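Willdale Refurbishing List – Workstation Intake
Posted 14 December 2024 by the List Office

Members are asked to note the following reply concerning the towers received from Venbridge in November.

> Should the memory be fitted before the processor, or after? Our bench sheet is silent on this point.

The processor is to be fitted first. Memory slots remain empty until the load plate has been closed and the lever secured.

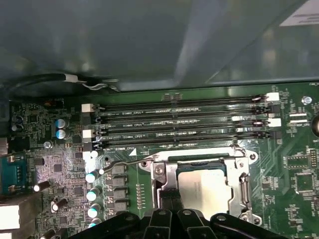 Slots are then filled in the order given in the service manual. Modules from mixed lots should be set aside and recorded on the Kika sheet – 31 are already listed there. 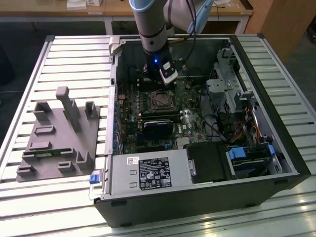 Cases are to be worked on lying flat, with the side panel off. Drives are removed at a later stage and may stay in place until then. The blue plastic tabs on the hard drive carrier should be kept with it, as replacements are difficult to obtain.

Processors must be held by the edges only. Contacts in the socket are not to be touched or wiped.
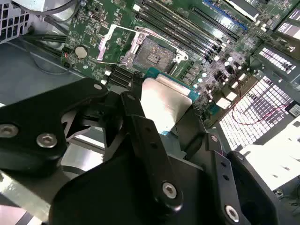

Any board with bent contacts should be returned to intake with a written note.

Comments (2)

ruotsalainen: Does this also apply to single-socket boards?

benchtwo: Thank you. Our sheet has been corrected.

This site uses cookies. Accept | Settings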